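# Mesh Laundry Bags: Using Them, Washing Them, Keeping Them in One Place
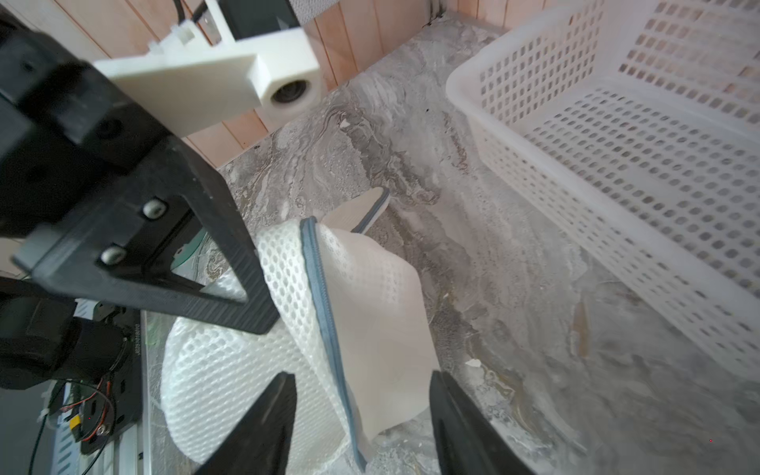

A mesh bag costs very little and saves a lot of clothes, but only if it gets used. In most homes the bags end up in the bottom of a drawer with the zippers open and a missing sock inside. The tips on this page cover what goes in them, how full to pack them, what to do with the zipper, and how to set up the laundry corner so the bags stay where you need them.

## What belongs in a mesh bag

Start with anything that has a strap, a hook, or a long tie. Bras are the usual reason people buy a bag, and they do more damage to other clothes than to themselves. One open hook can run a pull across a knit shirt in a single load.

Other things worth bagging:

- tights, stockings, and thin socks
- swimsuits
- baby socks and mittens
- aprons with long ties
- fine knits that are labeled machine washable
- cloth napkins with a lace edge
- reusable produce bags
- removable cushion ties and small slipcovers
- soft toys, if the label allows machine washing

Heavy items don't gain much. A sweatshirt in a mesh bag comes out bunched up and takes longer to dry. The same goes for jeans. Turn those inside out, close the zipper and wash them with the rest of the load.

Bath mats and anything that sheds should stay out of the bag. The lint collects against the mesh and you will be picking it off for a week.

## Choosing the mesh

Fine mesh is for thin fabric and small hooks. If a bra hook can poke through the holes, the bag is not doing its job. Coarse mesh rinses faster and lets dirt out more easily, so it suits sports socks, cleaning cloths, and canvas shoes.

Honeycomb netting sits between the two and is the type I use most. It keeps its shape fairly well and it doesn't snag on fingernails.

Check the seams before you buy. Turn the bag inside out and look at the place where the zipper tape meets the mesh. The raw edge should be folded under or covered with binding. If you can see loose threads there, the zipper will pull away from the netting long before the mesh wears through.

Size matters more than the number of bags. Two medium bags and one small one will handle an ordinary week for two people. Very large bags tempt you to put too much in, and a big packed bag can throw a front loader off balance.

## Packing it

Fill the bag to half, or a little more. The clothes need to move inside it. If the bag feels like a pillow, take something out.

Sort by color the same way you would without a bag. Mesh doesn't stop dye. I once put a new red camisole in a bag, thinking it would be contained, and everything in the load came out pink, including the bag.

For bras, fasten the hooks first, then put one cup inside the other only if they are unpadded. Padded cups should lie flat next to each other. Folding one inside out leaves a crease that is hard to get rid of.

For tights, fold each pair in half once and lay it in. Don't roll them. A rolled pair comes out of the wash still rolled, with the middle hardly rinsed.

For baby socks, pair them up before they go in. You don't have to fasten them together. They can't go far, and matching six inches of sock is easier when both are in your hand.

Never put one bag alone in the drum. Add a couple of towels or a few T-shirts so the machine can spread the weight. A single bag flops to one side and the spin cycle may stop.

## The zipper

Most bags fail at the zipper. The mesh may have years left in it.

Close it completely before every wash, including when the bag is empty and only being rinsed. Many bags have a small elastic loop or fabric garage at the end of the zipper. Tuck the pull under it. Without that, the pull works its way back during the spin, the bag opens, and the contents tie themselves around the nearest shirt sleeve.

If your bag has no loop, use a small safety pin made for diapers, or tie the pull down with a short piece of cotton string. A plain metal safety pin will do for one load but can rust if it's left in.

A sticky zipper usually has lint in the teeth. Open it all the way, brush both sides with an old toothbrush, and rinse under the tap. If it still drags, rub a dry bar of soap along the teeth and run the pull back and forth a few times. Candle wax also works, though it can leave a mark on dark fabric if the load is warm.

When the pull has come off but the slider is still good, thread a small split ring through the slider. Cover it with a scrap of ribbon so it doesn't knock against the drum.

## Washing the bags themselves

The bags get washed every time they are used, so people assume they are clean. They hold on to detergent and softener, though, and the mesh slowly turns stiff and gray.

Every couple of months, turn them inside out, shake them over the trash, and soak them in a basin of warm water with half a cup of white vinegar. An hour is enough. Rinse and hang them by a bottom corner with the zipper open. The water runs out of the zipper end and the tape dries faster.

Don't use bleach with the vinegar or right after it. If the bags need whitening, wash them on a separate day with an oxygen-type product and follow the package.

Keep them out of a hot dryer. The netting can shrink or go wavy along the zipper, and after that the bag never closes flat. Low heat is fine for the sturdier ones, but they dry so quickly on a line that I don't bother.

## Small repairs

A hole smaller than a pea can be closed with a few stitches of polyester thread in the same color. Catch the netting well back from the hole, pull the edges together, and knot it on the outside. It will pucker. That does no harm.

For a larger tear, cut a patch from a retired bag. Lay it over the hole with a finger's width of overlap and whipstitch all the way around. Use two rounds of stitching if the tear is near a seam.

Throw the bag out, or move it to another job, when the mesh tears in a second place close to the first. At that stage the netting is brittle and the patch will outlast what it's sewn to.

Retired bags are good for:

- holding onions or potatoes in a cool cupboard
- rinsing sandy beach toys
- drying sponges and scrub pads over the sink
- storing bath toys so they drain
- keeping spare clothespins together

## A basket for the bags

The bags should live next to the hamper, in something open. If they are in a drawer in another room, delicate things go into the hamper loose and have to be dug out later.

A plastic basket with holes in the sides is the best container I have tried. It can stand on a damp floor, it lets air through, and you can rinse it in the tub. Wicker looks better but it catches on netting. Ye-ji Nam, who has the apartment under mine, ruined two good bags on a wicker basket in one winter and now keeps the basket for magazines.

Leave the bags unfolded in the basket, zippers open. An open bag takes a sock right away. Some people hang one bag on a hook and drop delicates straight into it during the week, then zip it on wash day. That works well if the hook is low enough for everyone in the house.

To clean the basket, stand it in the tub and go over the holes with a dish brush and a little dish soap. Do the inside corners last. Rinse with the shower head and turn it upside down on a towel. If there is a chalky film from hard water, wipe it with vinegar, wait ten minutes, and rinse again.

## The floor around it

Laundry floors collect lint, thread ends, and spilled detergent powder. On a marbled or speckled floor you don't see it until you walk through in socks. Sweep before you sort, not after. Anything that lands on the floor while you are sorting will pick up whatever is there, and netting picks up more than most.

Powdered detergent should be swept up dry. If you wipe it with a wet cloth first, it turns into a paste and leaves a slick patch. Liquid spills need a dry rag, then a damp one, then a second damp one.

Keep a pair of slippers or sandals just for the laundry area if the floor gets wet or cold. Pick a pair with a sole you can rinse. Store them toe to the wall, away from the spot where you sort.

## Wash day order

Dong-hyun Yeom asked me to write down the order I go in, and I have kept to it since April:

1. Sweep the floor.
2. Empty the hamper and pull out the delicates.
3. Fasten hooks, pair small socks, and check pockets.
4. Fill the mesh bags halfway, close them, and tuck in the pulls.
5. Load the bags with light items of the same color.
6. Use the gentle cycle and cool water unless a label says otherwise.
7. Take the bags out first and empty them right away.
8. Shake each bag and hang it up.
9. Put the dry bags back in the basket with the zippers open.

Step seven is the one people skip. Damp things left zipped in a bag overnight will smell by morning, and they have to be washed again.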